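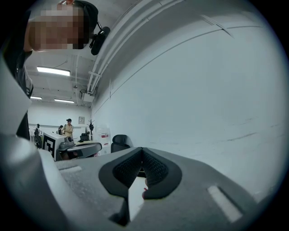
Hand-held gripper, pads closed, the workstation at the far end of the room.

Perception and Tooling Engineer, Manipulation Data (full time, Tarnville)

Calloway makes software that turns people handling things into trajectories a robot arm can follow. The people are reliable. The trajectories need help, and we are hiring someone to give it.

You would join the tracking team under Nana Tetteh, who wrote most of the current pose code and would like company in it. The team works on marker detection through very wide lenses, clock alignment between two grippers and a head camera, and a planner called Domon that rejects any path the arm can't reach. Domon rejects a lot. It is usually right, which has not made it popular.

What you'd spend your days on:

Marker tracking that survives fast wrists and bad angles.
A replay tool that shows why an episode was thrown out, in words a tired person can read.
Calibration scripts. We have several. We would like one. 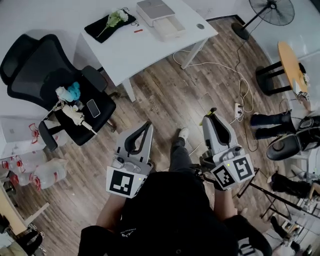

You'd also record your own sessions now and then, up to 12 a month. It is hard to be casual about dropped frames once they're your dropped frames — and your forearms will have opinions about our gripper design, which we collect.

We need solid Python and enough C++ to fix a driver without rewriting it. You should have worked with real camera data, the kind with glare in it. Some background in state estimation or motion planning would help. A PhD is fine. So is not having one.

We can offer a salary that we'll tell you on the first call, 2,000 dollars toward moving costs, and a trip to the Ostitz office every February, when Ostitz is at its least charming.

Interviews are a call with Kwesi Quartey and a half day here debugging a real log with us. No whiteboard, no riddles about manhole covers.

Send a resume and a short note about a bug you're still annoyed by. Applications opened 22 November 2022 and stay open until we find you.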